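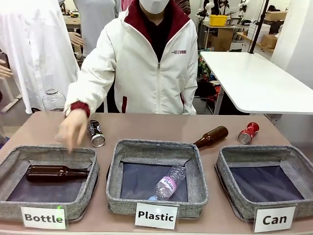

Figura 4 – Posto de triagem com as caixas «Bottle», «Plastic» e «Can».

4. Montagem e utilização do posto de triagem

4.1 Preparação

1. Coloque as três caixas de tecido cinzento lado a lado, junto ao bordo anterior da mesa.
2. Abra bem as paredes acolchoadas e alise o forro escuro do fundo.
3. Ponha um cartão à frente de cada caixa, com o texto virado para fora. Ordem, da esquerda para a direita: Bottle (garrafas de vidro), Plastic (plástico), Can (latas).
4. Reserve a zona atrás das caixas para os artigos por separar. Deixe cerca de 300 mm livres.

Nota: os cartões do conjunto Velholm são fornecidos apenas em inglês. Para versões em português, consulte a referência 618 do catálogo Plelloso.

4.2 Triagem

1. Retire um artigo de cada vez da zona posterior.
2. Identifique o material pelo corpo da embalagem – a tampa e o rótulo não contam.
3. Deite as garrafas de vidro de lado na caixa Bottle. Não as empilhe.
4. Coloque as garrafas de plástico na caixa Plastic, com a tampa enroscada.
5. Coloque as latas de bebida na caixa Can.

CUIDADO: não introduza vidro partido nas caixas. O tecido não resiste a arestas cortantes.

4.3 Esvaziamento e limpeza

1. Esvazie cada caixa antes que o conteúdo ultrapasse a altura das paredes.
2. Limpe o forro com um pano húmido. Não lave à máquina.
3. Deixe secar com a abertura para cima e reponha os cartões pela ordem indicada em 4.1.

Para peças de substituição, ver secção 6.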